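Board Care and Ordering: Your Questions Answered

Thank you so much for stopping by the Minness Boards help page. We get a lot of lovely mail about our cutting and serving boards, and we've gathered the questions that come up most often. If yours is missing, please write to us anyway! We read everything, even if it takes us a few days.

What are Minness boards made of?

Our everyday boards are hard maple, cut into long strips and glued side by side so that the grain runs the length of the board. You'll see a bit of difference in tone from one strip to the next, and sometimes a faint ripple in the grain that shows up when the light comes in low. We happen to love that ripple and we never sort it out of the pile.

Can I ask for a board with no color variation?

You can ask, and we'll do our best, but please don't be disappointed if a little creeps in. Maple also warms up with age, so a board that looks very pale when you open the box will be more of a honey shade after a few years on the counter.

How do I wash it?

Warm water, a drop of dish soap and a soft sponge, both sides, and then stand it on its edge to dry. Please, please keep it out of the dishwasher. We have seen what comes out of the dishwasher and it is a sad thing — the strips swell, the seams open, and there isn't much we can do for it after that.

How often should I oil it?

For the first month, once a week. After that, whenever the wood starts to look thirsty and chalky. We use the Dilletti board oil in our own kitchens and sell it in the shop, but any food-grade mineral oil from the drugstore will do nicely. Rub it in generously, leave it overnight, and wipe off whatever is still sitting on top in the morning.

My board rocks a little on the counter. Is it ruined?

Very likely not. Boards move when one face gets more moisture than the other, which happens if you leave them lying flat in a puddle (we've all done it). Turn it over, let it stand on edge for 2 or 3 days, and check again. If it still rocks, send us a note and we'll talk about having it flattened.

What is the difference between the Iordache and the Zotov?

The Iordache is the thicker and heavier of the two, meant to live on the counter and never go anywhere. The Zotov is slimmer, with softened edges that are easy on the hands, so it's the one to choose if you plan to carry cheese and bread out to the porch. Both can be used on either side.

Can I get the smell of onions out?

Yes! Sprinkle on coarse salt, scrub with half a lemon, wait a few minutes and rinse. Oil it again once it has dried, as the lemon does leave the wood a little bare.

Do you take returns?

We do, as long as the board hasn't been cut on. The February orders are still being worked through, so refunds are a touch slower than we'd like at the moment, and we thank you for being patient with us.

This page was last updated March 22, 2026.

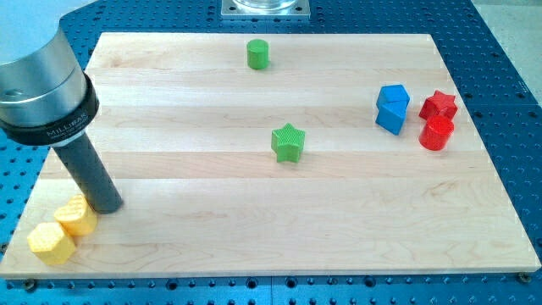 Maple-toned strips running the length of the board, with two yellow blocks at the lower left corner.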